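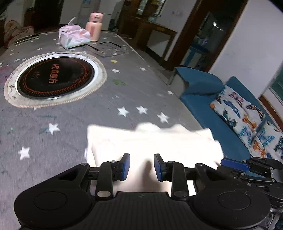

Student robot project promises folded laundry by June

A student project that wants to teach a robot to fold household linen has been given until June to show results, and its backers sound a good deal more certain than the evidence so far would allow.

The Hernomik project, run by a robotics club at Windeck College, began its second round of work this month. Members take hand-held grippers home and use them to pick up, turn and fold cloths. The recordings are then meant to train a robot arm to do the same job without a person guiding it.

The grippers are simple enough: two jaws on black linkages, with blue pads at the tips to hold the fabric. Students work with one in each hand, often on the living room floor, among the rugs, sofas and tissue boxes of an ordinary home. The club says that is the point, as a robot trained on a bare laboratory bench tends to struggle when it meets a patterned rug.

That may well be so. What the club has not yet shown is a robot folding anything. The arm it intends to use is still on order, and the demonstration given to parents and staff last term consisted of students working the grippers by hand, plus a slide show.

According to a progress note on the college website, dated February 12, 2022, the group has collected 200 recordings in 14 homes. The note does not say how many were usable, or how a good fold is told from a bad one. It does say that the target is a cloth folded in 30 seconds, a time most people with a basket of tea towels would find easy to beat.

Money for the parts came from Bandemus, a local supplier of workshop equipment, which described the project in its own newsletter as "the end of the ironing pile". Ironing does not feature anywhere in the club's plan. Neither do shirts, fitted sheets or socks – the work is limited to flat, square cloths for the time being.

The club's written answer to questions was more modest than its sponsor's. It said that members were learning how to gather data with care and that a failed fold was as useful to them as a neat one. Asked whether the June date was realistic, it replied that this would depend on the arm arriving.

Nor is Windeck alone in trying. A team at the Ardeleanu technical school entered a towel-folding machine in last year's regional student contest and withdrew before the second heat. Its organisers have kept the same category open this year, with rules that allow one restart per team and no help from human hands once the clock is running.

Windeck has entered. The college has yet to decide whether the heat will be open to the public.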